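The Pleasures of a Well-Kept Patch Bench

Winter is the season for sorting out the wiring, at least in Jovdale, where the evenings close in early and the old creamery building on the hill stays warm until late. Gertraud Zaugg has her workshop on its upper floor, up two flights of very steep stairs, and she has agreed to let me spend a day there talking about cables.

Yes, cables! I came expecting to be politely interested and left wanting to take my own desk apart.

Zaugg spent the first half of her working life keeping a newspaper printer online. When the presses went, she kept the habit. Now she sets up small networks for people who would never call a big firm: a cheese maker, a choir library, a dentist who reads his own X-rays at home. Before anything goes out to a customer it is built and run on her bench, and the bench is what I had come for. She calls the whole setup Prolov, after a network game she used to play with her brother, and the name has stuck to the business too.

"Everybody loves the boxes," she told me. "I love what goes between them."

Her first lesson is about surfaces. A bare metal desk scratches a housing and sends every small screw rolling toward the floor, so she likes to work over something soft. Cloth is good, felt is better, and a color light enough to show up a dark cable is best of all. She feels the same way about labels. A network built by somebody else arrives with its history printed on it in bars and tiny characters, and she wants all of that kept. Peel off a label because it looks untidy, she says, and you will miss it the day a part has to be replaced.

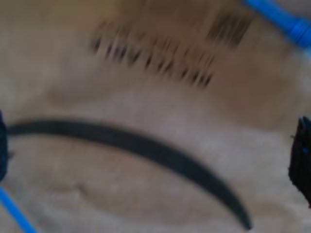 Give the cable its curve

A network cable has a shape it would like to be in. It remembers the coil it was sold in, and if you force it around a tight corner it pushes back against the plug for as long as it stays there. Zaugg lets each one lie loose on the bench overnight. By morning it has relaxed, and she can see where it wants to bend and plan the run to suit.

She is very fond of a generous loop. Mine at home are pulled as tight as guitar strings, and she winced when I described them. A little slack by the port lets you turn a box around to read the back of it, and it means a careless elbow moves the cable and leaves the socket alone.

Color is her other great enthusiasm. She buys in bright shades and gives each one a job. Blue goes to whatever faces the outside world, yellow stays within a room, and green is for anything the customer might want to unplug without asking. She keeps the key on an index card inside the cabinet door, written in pencil. I asked whether she had considered putting it on a computer. She had, and the computer was on the network she was fixing at the time.

A good board

Between jobs she makes things out of wood, and the two halves of her life meet in the mounting boards. Plenty of installers will screw equipment straight to a wall. Zaugg likes to fix it to a board first, get everything right at bench height, and then hang the finished piece.

She prefers pale wood, with as little stain as she can get away with. Pencil lines show up on it, and so does dust. It looks friendly in a hallway, too, where a gray steel cabinet can make a house feel like an office. A few dark specks in the grain don't bother her a bit, and neither do the marks a board collects in use.

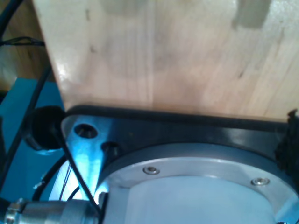 She bought her first stack from Pfister, the joinery at the bottom of the hill, which was clearing out shelving in September and let her have the lot for the price of carrying it away. It took her five trips up those stairs. She has been working through the pile ever since, sanding the edges by hand, and she talks about running out the way other people talk about the end of a vacation.

The layout goes on in pencil. Power sits low, anything with lights sits at eye level, and there is always a hand's width between neighbors. Then she steps back and leaves it alone while she makes coffee. Almost every board gets one change after the coffee. The choir library's got so many that she turned it over and started again on the back, and the singers, who are fond of her, have asked to see both sides.

The drilling comes last, and it's a joy to watch — slow, steady, with a scrap of wood clamped behind so the back doesn't splinter. For holding cables to the finished board she swears by Clikport, a little snap-in clip that opens again with a thumbnail. She used to use plastic ties. She has a jar of the snipped ends, and it is a large jar.

Then comes the part she saves for the end of a job, when the boxes stand in their places and the cables go in one after another. She does the ports from the bottom up, pushing each plug home until it clicks, and she follows every cable to its far end with a finger before she reaches for the next.

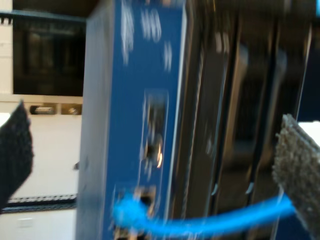 Starting at home

You don't need a workshop for any of this. Zaugg suggests beginning with the one corner you are most ashamed of, which for most of us is the floor behind the television. Unplug a single cable, find out where it goes, and put a paper tag on both ends. Do the next one tomorrow. If you come across a cable with nothing at either end, coil it loosely and put it in a drawer.

I tried it the evening I got back. Behind my desk I found two chargers for a phone I no longer own, and a network cable long enough to reach the neighbors. The cable is lying across the spare bed as I write, getting over its coil. Zaugg says to give it until morning.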